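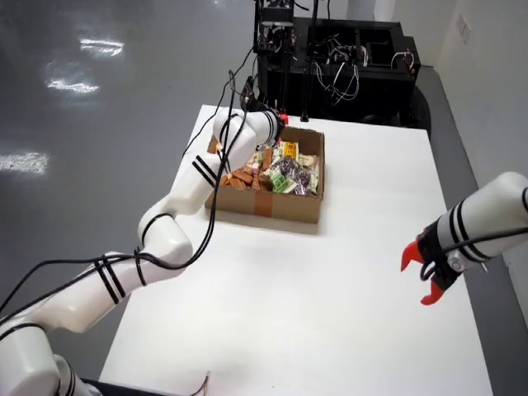
2020-01-03
Cell 2, two-arm picking table. Notebook: Mutua Mwaipopo

Continued from the last page. The left arm still gave the joint fault in the morning, two times before I could finish the first cycle. Same fault text as before the holidays. I did not clear it at once, I moved the wrist slowly by hand in free mode and watched the status page. The fault comes only when the forearm turns far to the outside. So I think cable and not motor.

Checked the cable run with Mercy. The cables on the left arm make loose loops between the joints, and we always say that loose is good, but one tie near the elbow was pulled tight and the cable could not slide there. When the wrist turns, all the pull goes to the connector. Cut this tie and put a hook-and-loop strap in its place, one finger of space under it. Please do not use zip ties on the moving part of the arm any more, only on the fixed part behind the table.

Opened the connector at the wrist. One pin was a little pushed back. Pressed it in again until the click, pulled gently on the wire, it holds. Mwanaisha asks if we should change the whole connector. I would like to, but we have no spare in the drawer. I wrote it on the order list for Promia.

Test after the repair:
- wrist full turn both directions, slow, 40 times, no fault
- same at 100 percent speed, 9 times, no fault
- then stopped, because Elibariki needed the cell

It is not a long test. The fault was sometimes away for one whole day and came back, so I leave this point open.

Right arm: no fault, only the normal care. Red fingers taken off, cleaned with a damp cloth, put back. One screw on the gripper mount was not tight. I used the small torque key and marked the screw head with the paint pen. If the mark has moved next week, we need thread glue. Opening and closing is equal on both sides, I compared with the old paper gauge.

After changing the fingers you must run the gripper zero again, also when it is the same fingers. I forgot this in July and we crushed a whole box of biscuits. The menu is now under Tools, not under Setup, after the last update of Ullanis.

Snack box: it is placed in the middle, toward the back of the table, open side up. Nesma wants the mixed filling to stay for the Kaijage runs, with the shiny wrappers too, even if the picking is worse with them. Do not sort it and please do not eat from it. When the carton gets soft at the corners take a new one of the same size, otherwise the approach height is wrong and the finger tips touch the rim.

Rack: some of the wiring inside is still as it was left by the first installation. I did not touch it today. I want to label it one time properly, with the power off, and this needs half a day. Elibariki says he has 6 meters of the white spiral sleeve left from Rarby, enough for a start.

Still to do:
- long run of the left arm, with the log on
- connector, ask for delivery time
- base bolts left arm, not checked today
- labels in the rack, find a date with Elibariki

Left the cell with both drives off and the free mode disabled. Key is in the gray cabinet.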